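We use cookies to keep this site running. By staying on this page you accept our cookie policy. OK

Monday, June 10, 2019

Up at six to catch the early ferry bus down to Eltbridge, then found out it doesn't run until the school holidays start. Walked to the pool instead. Forty minutes along the canal path, gray sky, no wind. The lilac by the lock is finished.

Swim number 71 since I started writing them down. Water was colder than last week and the board outside the changing rooms hadn't been filled in, so I don't have a temperature for the book. I did 700 meters, mostly breaststroke. My left shoulder clicked on the turn but didn't hurt. I tried breathing every third stroke for the last few lengths and swallowed a lot of water doing it.

The slow lane was full by seven thirty. Two people were swimming side by side and talking, and everyone else had to queue behind them. I moved over to the middle lane, where I am too slow, and got my feet touched twice. Got out earlier than I meant to.

Coffee at Giltetti afterward. They have put the price of a flat white up again and taken away the bench by the window. I sat at the back and read the notice about the August closure. The outdoor pool shuts for the whole month so the liner can be replaced, and season tickets will be honored at Ellirano, the indoor place across town. I don't like Ellirano. It's too warm and the music is on from opening time. It has seven lanes, though, and the 173 bus stops outside.

Home by ten. Rinsed the swimsuit, hung it over the bath, and put the towels away. I'm down to the old ones until I do a proper wash. 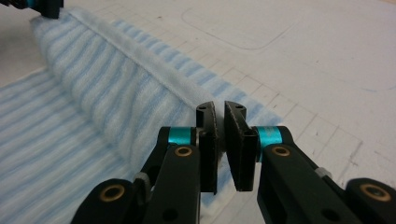

August will be fine at Ellirano if you go after nine, the woman next door told me over the fence when I complained about it. She went there all last winter. The music gets turned down once the exercise class is over, and the showers are better than ours. She also thinks the liner work will run late, as it did the last time, and that we won't be back outside before the leaves come down. I said I'd try one session there before the month starts and see.

Spent the afternoon on the form for the Mwakalinga swim. It's a mile in open water, in the reservoir, and you need to say what time you expect. I have never swum a mile without stopping. I wrote down an hour and then changed it to an hour and ten. They also want a contact number and a signature saying you have read the safety sheet, so I read the safety sheet. Wetsuits are optional. I don't own one and don't want to buy one for a single morning — will ask at the pool whether anyone rents them.

Packing list so far: goggles, spare goggles, tow float, flask, wool hat, something to stand on, a towel.
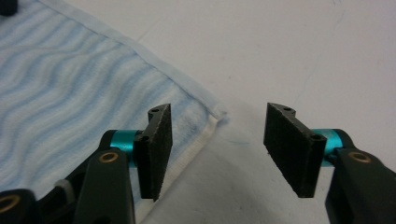 Blue and white stripes, for the swim bag.

Soup for supper. Shoulder a bit stiff by eight, so I did the stretches with the rubber band and went to bed with the window open. No swim tomorrow. Wednesday if it's dry.

Comments (3)

canalside
They rent wetsuits at the reservoir on the day but the small sizes go first. Get there early.

Breaststroker
Put down the longer time. I put down a fast one my first year and got started with the wrong group.

plum_jam
Is the August closure definite? The notice at our end says "to be confirmed."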